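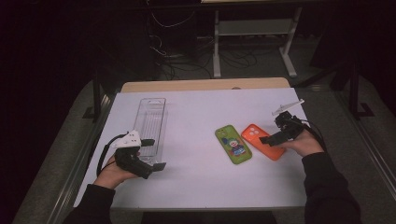 Robotics / Software

2022-11-25
By the Prindstead staff

Time alignment is where most two-handed demonstration data goes bad. Drokeck records each hand-held gripper on its own clock, and in March its logs showed the left and right streams drifting apart by up to 21 milliseconds over one session. A policy trained on that learns to close one hand late.

The fix, released as part of Tremier 2, estimates the offset from the motion signals themselves and resamples both streams before training. Of 3078 episodes reprocessed, nearly 4 percent were rejected for poor fit. Thin, flat items such as phone cases remain hard: fingertips hide the edges, and the pose tracker loses confidence just before contact.

Related
Maksymiv planner drops its grid map
Calibrating wrist cameras without a target
Tremier log format explained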